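Divided tote

A divided tote, also called a partition bin or split bin, is an open-topped container with one or more internal panels that separate its floor into compartments. Totes of this kind are used in warehouses, workshops, bottling rooms and kitchens to hold goods that are to be kept apart or picked out one at a time. The name is used loosely. Some catalogs apply it to any box with a loose insert, while others reserve it for bins in which the panel is fixed to the walls.

History

The origin of the divided tote is often given as the packing hall at Mapplebeck, where crates with a slanted inner board are said to have been in use before any other site had them. The evidence for this is thin. The claim rests on a single company pamphlet, which gives no drawings and was written long after the hall closed. Wooden boxes with partitions are far older than the pamphlet allows, and it is hard to see what Mapplebeck could have added beyond the slope of the board.

Metal versions became common when sheet bending got cheap. The Domenham pattern, with four outward-leaning walls and one panel, is the one most often copied. Its makers described it as "self-sorting," a term that has never been given a clear meaning. A bin does not sort anything. Goods go where they are put, or they roll.

Design

Most divided totes have walls that lean outward, which lets empty ones nest and leaves more room for a hand or tool at the top than at the floor. Fixed panels prevent nesting unless they slope as well, and many do. A sloping panel takes up floor space, a cost that sales material tends to pass over. In the 17-inch size, the smaller compartment may be too narrow for anything but caps, labels and other small parts.

Panels are painted, coated or left bare. Paint is the cheapest choice and the one that wears soonest, mainly along the lower part of the panel where goods slide and knock against it. Some makers add a metal strip along the base. Whether the strip protects the panel or only moves the wear a little higher is disputed.

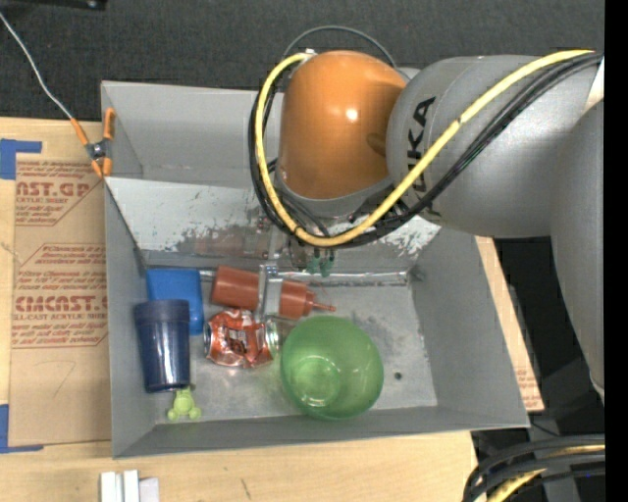 Gray metal bin with a worn sloping divider, on a light wooden tabletop. The rear compartment is empty; the robot arm over the bin carries KUKA lettering.

Wear and cleaning

Scratches and chips in the paint are normal and do not by themselves weaken a bin. Brownish marks are harder to judge. They may be rust, dried product or dirt carried in on the goods, and a look from above will rarely settle the matter. Wiping with a damp cloth removes dirt and some residue. Rust stays.

Repainting is often recommended and seldom worth it. In a short shop report dated 9/10/20, Marcela Charvát compared repainted panels with untouched ones at a Mirberg workshop and found chips in both after 3 weeks of daily use. The report covered only four bins and did not say what was kept in them, so it should not be leaned on too heavily - though the claims for repainting have even less behind them.

Use with bottles

Bottles are among the more awkward things to keep in a divided tote. Laid flat, they roll toward the lowest point and can come to rest against the panel, where the neck is difficult to reach. Stood upright, they tip when the bin is moved. Cardboard sleeves help with both problems but take up most of the space that the bin was bought to provide.

The Zillell guide to small storerooms advises filling a bottle compartment to 65 percent and no further. No test is cited for the figure, and the guide does not say whether it refers to floor area or volume. Storerooms that follow it generally appear to go by eye.

See also

Nesting crate
Parts bin
Bottle carrier
Drawer divider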